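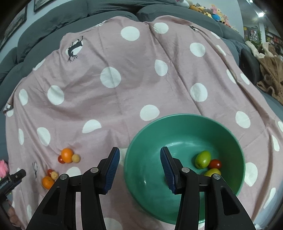
Home & Machines Desk, Verneo Weekly

Print this page | E-mail this page

Will a robot ever put the fruit away?

By Telmo Sarmiento

My sister called on Sunday to ask if she should hold off on buying a new vacuum, given that robots will be doing all the housework soon. I told her to buy the vacuum. Then I spent the rest of the day thinking up a better answer than that, and here it is, more or less.

Think about putting oranges and cherry tomatoes into a bowl. My nephew could do it at two (he also took them back out, but still). A tomato is small and slick and it splits if you get impatient. An orange is big and heavy next to it and doesn't much care how you grab it. Put them side by side on a soft blanket with folds in it and you've got a job where every single pickup is a little different from the last one, and where the thing you want is usually leaning on the thing you don't.

Factories dodge all that. I worked 34 weeks on a packing line in Prurkach back when I was young and had knees, and we had one arm there that moved cartons all day long and never got tired. Wonderful machine! But the cartons were identical and they came down the belt in the same spot every time. One afternoon a carton showed up turned sideways and the whole line sat there until a guy named Arroyo walked over and nudged it with his foot. I think about that foot a lot when I read that the home robot is coming next year.

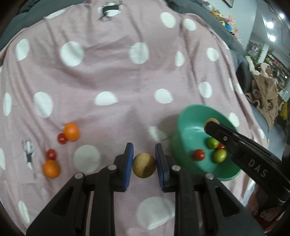

One piece at a time: fruit, grippers and a green bowl on a polka-dot cloth.

So can machines do chores yet? My answer is "a few, slowly, with you standing there." I went to a demo in Ulness in November where an arm was clearing a table, and I'll admit I went in ready to be grumpy. It did fine with the cups. It did fine with an apple. Then it got to a grape and squeezed, and well, you know what a grape does. The fellow running it said they'd done 200 tries that week and he was happy with most of them. I believe him. But "most of them" is a funny standard for a kitchen – I'd be out the door if most of my plates made it to the shelf.

What I do like is the two-finger approach. For years I figured a house robot would need a hand like mine, five fingers and all, and I've changed my mind on that. Two decent fingers with a bit of grip on the inside will get you a long way with round fruit. I tried it at home with kitchen tongs, which my wife enjoyed watching, and I moved a whole bag of clementines without dropping any. The tongs weren't the hard part. Knowing how hard to squeeze and which one to go for first, that was all me.

And that's the piece I'd want to see before I cleared a corner of my living room for one of these things. Let it meet my blanket, my lumpy couch, and a tomato that has rolled somewhere dumb. If it can manage that some 70 times in a row while I'm in the other room with the radio on, I'll write a very nice column about it. Until then my sister has her vacuum, and she tells me it's already stuck under the bed.

Print this page | E-mail this page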